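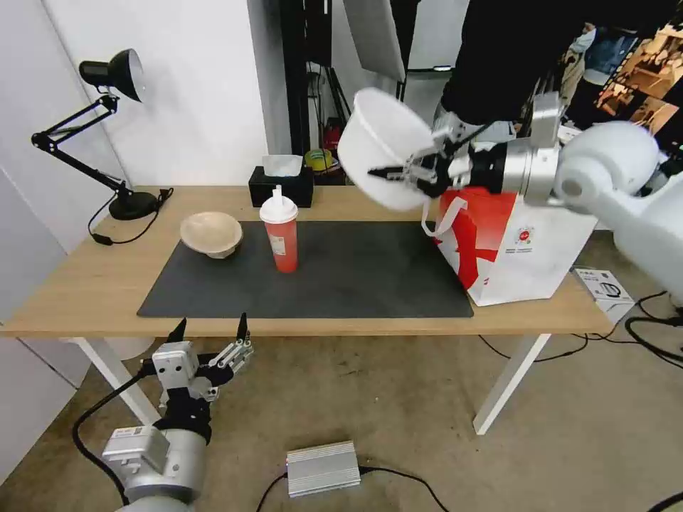 Mobile Signing Desk Kit — Langlois Series

April
By Dorian Texier

The Langlois kit is a set of desk supplies for people who prepare and witness paperwork at other people's tables: signing agents, notaries, process clerks, title company staff. It packs into one zippered case and opens flat. We sell it through Arkik and directly from our shop in Brardale.

What comes in the case

Journal with 51 numbered entry pages, sewn binding
Inkless thumbprint pad
4 blue pens and 4 black pens, medium point
Folding document stand, letter or legal size
Clip-on reading light with charging cord
Signature flags, one roll
Pocket for your own stamp or embosser

We do not supply stamps or seals. Those have to be ordered under your own commission, and the rules for them differ from state to state. The stamp pocket holds most self-inking rectangular models and one handheld embosser. If yours is a heavy desk model, it will not fit and should travel in a separate bag.

The journal

Each page has one entry. There is space for the date and time, the type of act, the kind of document, the form of ID, the fee, and the signer's address and signature. The thumbprint box is at the lower right, so a right-handed signer can reach it without turning the book. Pages are numbered by the printer and can't be added or taken out without it showing.

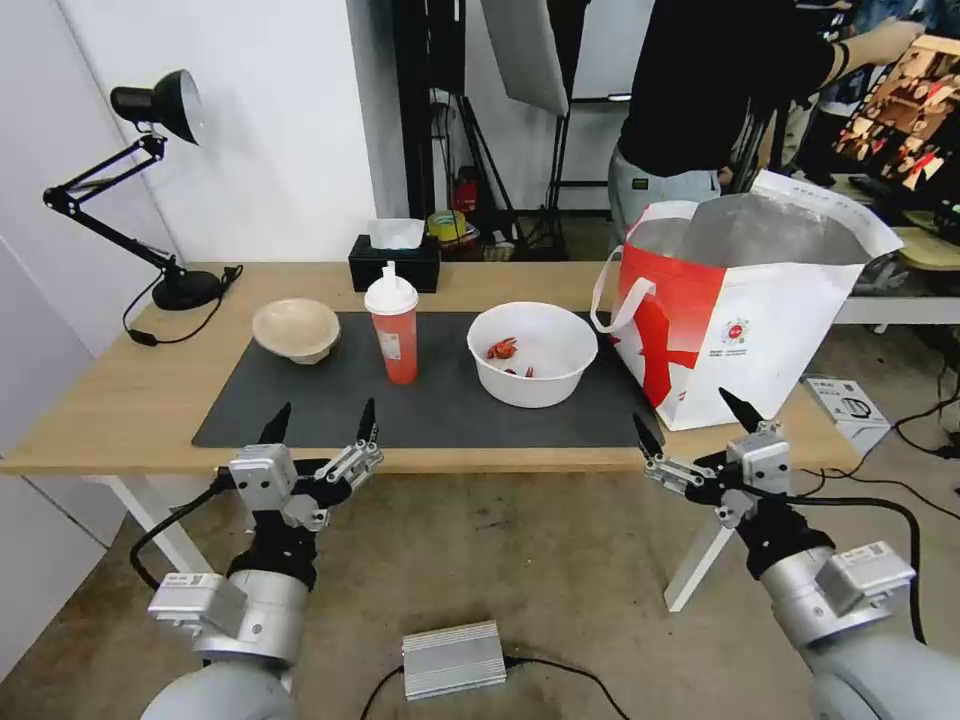
Some states ask for extra columns, and a few want the journal kept in a certain way after a commission ends. Check with your own state office before you order. We will exchange an unused journal for the wide-column version at no charge, but we can't take back one with writing in it.

Case and size

The outside is a gray woven fabric with a wipe-clean lining. Loaded, the case weighs some 40 ounces without your stamp. The handle folds down so the case will slide into a car door pocket or a backpack. The zipper takes a small padlock (not included).

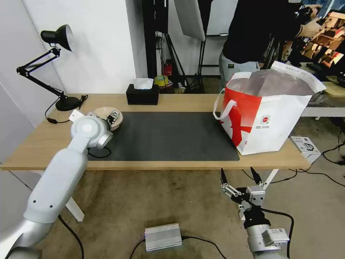
Most signings happen on whatever table the client has, and the kit was laid out with that in mind. Open, it takes up less room than a loan package spread side by side. A dark gray desk mat over light wood, like the one in the photo, makes a good base: white pages are easy to see against it, and it covers most of the tabletop, so there is room to lay out a long set of documents. A mat is not part of the kit. If you write on bare wood, put a few spare sheets under the page — a ballpoint pressed hard can leave marks.

Ordering and refills

Orders placed before noon ship the same day. Refill journals, flags, and thumbprint pads are sold separately, and the older Raris refills fit this case too. The case and light carry a 2 year warranty against faults. Pens and pads are not covered. For office orders, send us a list of what you need and the delivery address, and we will reply with a price.

Related items
Langlois Refill Journal, Wide Column
Raris Thumbprint Pad, Twin Pack
Folding Document Stand, Legal Size
Arkik Clip-On Reading Light
Signature Flags, Assorted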